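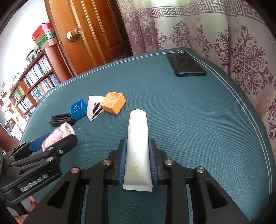 The case for one messy table

Every household I have known has had a table that collects things. Ours stands by the window in the back room, up against the curtain, and on any given afternoon it will have a comb on it, a phone, a few of the children's building blocks and a tube of something. None of these belong there. All of them have a proper place somewhere else in the flat, and most of them get back to it by bedtime.

I used to think of this as a failing. I now think a home needs a table like that, and that much of the advice we are given about tidying is wrong on the point.

The advice goes like this. Flat surfaces attract clutter, so keep them clear. Put a bowl of lemons in the middle, or a plant, and the family will learn to leave the rest alone. If something is put down, it should be put down in its home. I have read this in magazines and heard it from a colleague who paid for a home visit from Koseo, a firm that will come and sort your cupboards for you. She was told that her dining table was "a holding area" and that holding areas had to go. She cleared it. Within a fortnight the holding area had moved to the stairs, where her mother trod on a hairbrush.

My colleague's house had the same number of people in it as before, doing the same things. A child was still having her hair done while playing with something. Somebody still came in with a phone in one hand and shopping in the other. These things take place somewhere, and they need a surface at about waist height with some light on it. Take the surface away and they go on in a worse spot.

I grew up over a shop in Kerkton, in three rooms, and our table was the only one we had. My mother cut cloth on it, we did our homework on it, and at six o'clock everything came off and the plates went on. The clearing took perhaps as long as it took the rice to stand. What I remember is that it was done every day, by whoever was nearest, and that there was no talk of systems. The table was allowed to be a mess because everyone knew when the mess would end.

That is the part I would keep. A table that is never cleared is a real nuisance, and I don't want to defend it. The bottom layer goes missing, then something sticky is found on it. But a table that is cleared once a day, at a known hour, can look however it likes in between.

There are a few things that make the clearing easier, and I will set them down for what they are worth.

Have a mat. I mean a proper one that covers most of the top and can be wiped. A mat tells people where the busy part is, and it saves the surface underneath from hand cream, felt pens and the bottoms of mugs. Dark colours are kinder than light ones. We had a cream one for 5 weeks and I would not do it again. Get one with a bit of texture too, if you can find it, as small things don't skate about on it so much.

Have one box for the blocks, and keep it close. Ours lived in the children's bedroom for years, for the sound reason that toys belong in a bedroom. The result was that clearing three blocks meant a walk down the hall, and so they stayed where they were. The box is now under the table. It doesn't look very nice. The blocks go in it.

Don't buy furniture for the problem. I did this once. I bought a Skameck side unit with small drawers, which I had convinced myself would take one kind of thing each: hair things in the top drawer, tubes and creams in the next, chargers in the third. The drawers were so shallow that a comb would go in only on the slant, and a tube standing on its cap would not go in at all. We used it for letters in the end. It is a perfectly good place for letters.

And accept that hair things will be on the table. I have tried to keep combs in the bathroom since the older one started school, and it can't be done. The bathroom is always full of somebody, and the light by the window is better. Combs go where heads are.

I know the objections. The first is that visitors see it. They do, and in my experience they put their own phones down on it, which suggests they aren't very troubled. Mrs Giannakopoulos from upstairs comes for coffee and has moved a building block to make room for her cup more times than I could say. She has never remarked on it, and she remarks on most things.

The second objection is better, and it is that clutter wears on people. I believe that. I have had weeks when the sight of one more odd object in the wrong room made me want to put the lot in a bag. But I have also noticed that those were weeks when the six o'clock clearing had slipped. A comb that came out an hour ago doesn't bother me. A comb that has been there since Monday does, though it is the same comb.

The third is that children should learn to put one thing away before getting out the next. Perhaps they should. I can only say that mine don't play like that and I never did either. A thing gets built, the building needs a road, and the road turns out to be somebody's comb. If each piece had to go back in its box before another could come out, very little would get made. They can learn to put everything away at the end, and that seems to me the more useful habit, being the one that adults use.

What bothers me about the clear-surface idea is how much it depends on having spare rooms. If you have a study, a playroom and a dressing table, then of course the dining table can hold a bowl of lemons. The mess has been given rooms of its own. In a flat like ours, or like the one in Kerkton, one table does the work of four, and it is going to look like it. The photographs in those magazines are mostly of large houses, and people in small ones read them and feel they have fallen short.

So leave the table alone in the daytime. Put the phone down on it. When it is nearly time to eat, call everyone in, pull the box out and clear it to the edges, and then lay the plates.

Ourania Vlachopoulos
Thu 13 June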